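PRESS RELEASE
7/10/24

Motance opens longer repair counter in Brerno and takes back old kitchen appliances

Motance, the household goods company from Clinduvis, is opening a bigger repair counter in its Brerno shop. From now on, customers can bring kettles, toasters, hand mixers, coffee grinders and irons of any make, also when they were bought in another shop. The counter is open during all shop hours. Before, it was open only in the mornings, and many working people have written to us that this was too difficult for them.

The first look at the appliance is free of charge. After this, the customer receives a written price and can decide in peace. If the customer says no, the appliance is given back in the same state or we keep it for parts, as the customer wishes. Most small repairs should be ready within one week. For irons it can take longer, as the heating plates must be ordered.

In the past year, the small counter in Brerno received 1,460 appliances. The most frequent fault was a damaged cable, followed by worn switches and by limescale in kettles. A good part of these appliances needed only a cheap part and a short time of work.

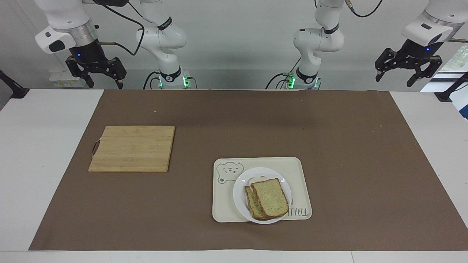

Together with the new counter, Motance is starting a store of spare parts under the name Aidoo. At the opening it holds 900 different parts, among them lids, filters, feet, knobs and seals. The company plans to reach 2,000 parts next year. Customers who prefer to do the repair at home can buy the parts alone, and for the simple ones a printed sheet with instructions is included. Parts which carry mains current are not sold separately and are fitted only by our own staff.

Every repair carries a guarantee of 28 weeks on the replaced part and on the work. The receipt must be kept for this.

Appliances that are not worth repairing can be left at the counter without payment, also without buying a new one. Please empty them and take out any batteries before you come. Fridges, ovens and microwaves cannot be accepted, and we kindly ask customers to bring these to the municipal collection point.

In November, the Brerno shop will hold evening courses on the care of kitchen appliances, in small groups. The themes are descaling, cleaning of grinders and safe storage of cables. Registration is possible at the counter. The same service is planned for the Clinduvis shop, but a date is not yet fixed.

Press contact: Motance, Press Office, Clinduvis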